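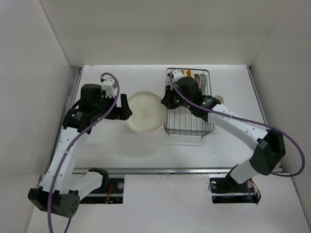

Gollwood reissue — which pressing did you get?

tapedeck_lou
My copy of the second Gollwood album came today. Sleeve says numbered out of 2000 and mine is 504. Side A sounds great. Side B has a steady tick through the first two songs and I cleaned it twice. Anyone else?

northfork
Mine is fine all the way through. I'd try another stylus before you send it back.

tapedeck_lou
Tried it on my brother's deck too. Same tick, same spot.

marlowe_b
The original on Jemis had noise in that spot as well. I think it's on the tape. They worked from the same reels for this one.

northfork
It isn't on the tape. I have the Jemis CD and there's no tick on it. The CD came from the same reels according to the booklet.

marlowe_b
The CD was cleaned up. You can hear it, the cymbals are dull all over side B. I'd take the tick over that.

quietgroove
I don't hear dull cymbals on the CD. It's quieter than the LP, so turn it up and compare again.
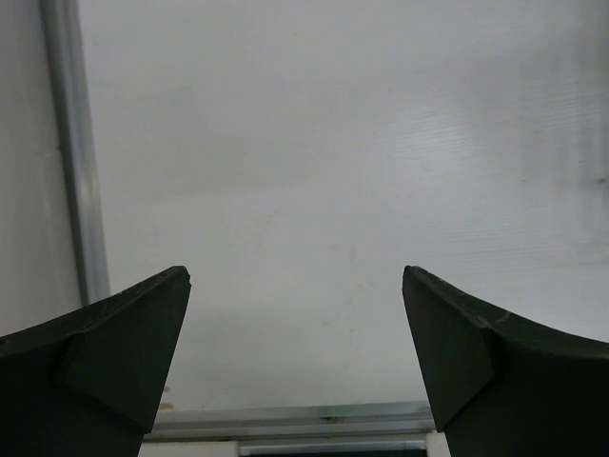 Close-up, taken the same day as the one at the top.

hatband
Back to the pressing. Look in the dead wax. Mine ends in a 2 after the catalog number and it has the tick. A friend's copy has no 2 and plays clean. Could be two sets of plates.

tapedeck_lou
Mine has the 2. I wrote to the shop and they want a sound clip first.

northfork
No 2 on mine. OK, that sounds like it then.

marlowe_b
Three copies is not much to go on. My original has the noise and that was cut decades ago.

quietgroove
Is the bonus single worth having? I only ordered the plain edition.

hatband
One side is a live take of "Fajardo" and the other is a demo. The live one is good, much faster than the album, and the bass is up front for once. The demo is mostly drum machine and humming.

northfork
I like the demo more — it has a verse they dropped later.

tapedeck_lou
Shop got back to me. They're sending a replacement in June when the next batch arrives. I keep the first one until then. Will post what the dead wax says.

marlowe_b
Fair enough. If it's clean I'll admit I was wrong about the tape, but I'm keeping my opinion on the CD.

Recent threads
Hatasgate live set: full track list
Best inner sleeves for heavy vinyl
Gollwood tour dates and support acts
Jemis catalog: what is still in print?
Wanted: Hatasgate first single, any condition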